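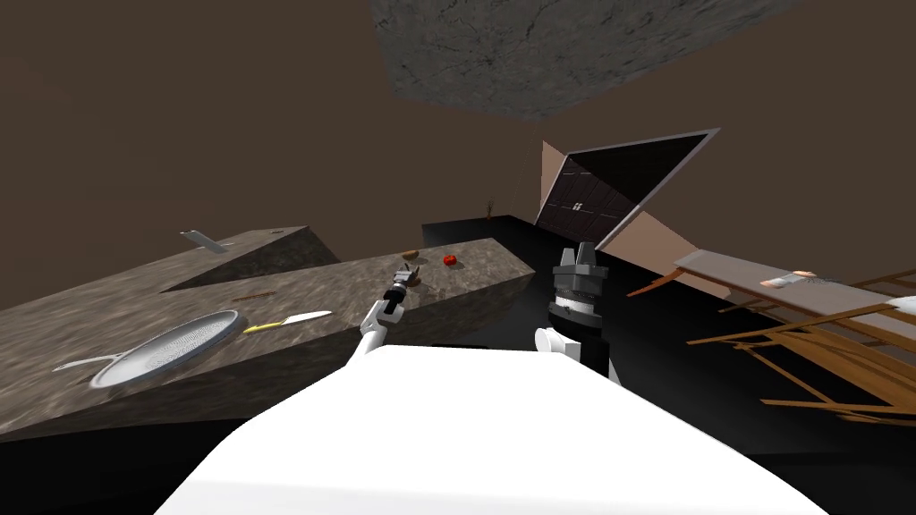

Planning for the second kitchen: an interview with Morfudd Griffiths

September 2, 2025

The Titmont Centre for Assisted Living Research will ask its board in January to approve the purchase of a two-armed mobile robot for its teaching kitchen at Astholm. It would be the largest single item of equipment the Centre has bought. Morfudd Griffiths, Head of Equipment and Estates, has been responsible for the plan since the spring, and spoke to the staff bulletin about how the budget was put together and what remains to be settled.

The work rests heavily on simulation. Before any supplier was approached, the Centre's software group built kitchen layouts on the computer and ran a simulated robot in them, with a long counter, a frying pan, a kitchen knife and a few items of food within reach of the grippers. Mrs Griffiths describes this as the cheapest part of the project and the part from which she has learned most.

"I came to it as a buyer," she said. "I wanted to know how far the arms had to reach, how wide the gripper had to open and how much clear floor we would need. Those are questions you can put in a tender. If you do not have the answers, the supplier will supply them for you, and you will find that they match the model he has in stock."

The group, led by Dalibor Ďurica, has recorded 1,953 simulated runs to date. The target set in the project plan was 2,000, and Mr Ďurica expects to reach it before the papers for the January meeting are circulated. Most of the runs concern picking up and putting down small items on a worktop. A smaller set deals with pans, where the handle may point in any direction and the robot must decide which arm to use.

Asked whether the figures could be relied upon, Mrs Griffiths was careful. "They tell us about reach and about layout. They do not tell us very much about grip. A tomato in the computer has whatever firmness Dalibor gives it. We have therefore put money aside for a trial period on the real machine, and I have asked that this line should not be touched if savings are wanted elsewhere."

Three changes to the specification came directly from the simulated work. The first draft had asked for a single arm on a fixed mount beside the counter. This was dropped once it became plain that an L-shaped worktop could not be served from one position. The second draft allowed a mobile base with one arm, and the present draft asks for two arms, each with its own gripper. The Centre has also lengthened the period of supplier training, which had been set at one day.

The cost of the second arm was questioned by Gareth Penrose, who heads the finance office. Mrs Griffiths said that he had been right to raise it. "Gareth asked me what the second arm would do on an ordinary morning. I could not tell him, so I went back to the group and asked for the runs to be sorted by task. In 88 of the pan runs the job could not be finished without it. He accepted that, although he still thinks we are paying too much for the service agreement, and there I rather agree with him."

Two suppliers, Takagi and Lidano, have been invited to submit prices. Neither has yet been told the sum available. Both have received the same document, which sets out the room dimensions, the expected hours of use and the Centre's rules on knives and other sharp items in shared rooms. Under those rules, any task involving a blade will remain in simulation for the first year, and the purchase has been planned on that footing.

The building work is being costed separately by Terence Crabtree. The floor at Astholm has to be levelled at the threshold, and a charging point must be fitted away from the sink. Mr Crabtree has also asked for a sum of £3,000 for replacement worktops, on the grounds that the existing surface will be marked during the trial. Mrs Griffiths has included it. "It is a small amount beside the rest, and it is the kind of cost that gets left out and then has to be found from somebody's travel budget."

Running costs have taken longer to agree. The plan covers spare gripper fingers, a yearly inspection and part of a technician's salary. Ketsara Nuchit, who manages the simulation computers, has made the case for keeping them in use after the robot arrives, so that each new task can be tried there first. The present lease ends next summer, and its renewal now appears in the budget as a line of its own.

"When I first saw that line I assumed it was a mistake," Mrs Griffiths said. "I thought the simulation was what you did until you could afford the robot. Ketsara took me through a week of the group's work and I put it back in."

If the board gives its approval, the order will be placed before the end of the financial year. Delivery times quoted so far differ a good deal, and the Centre has not published a date for the opening of the kitchen. Staff who wish to read the draft specification may request a copy from the Equipment and Estates office. Comments on the room layout should be sent to Mr Crabtree.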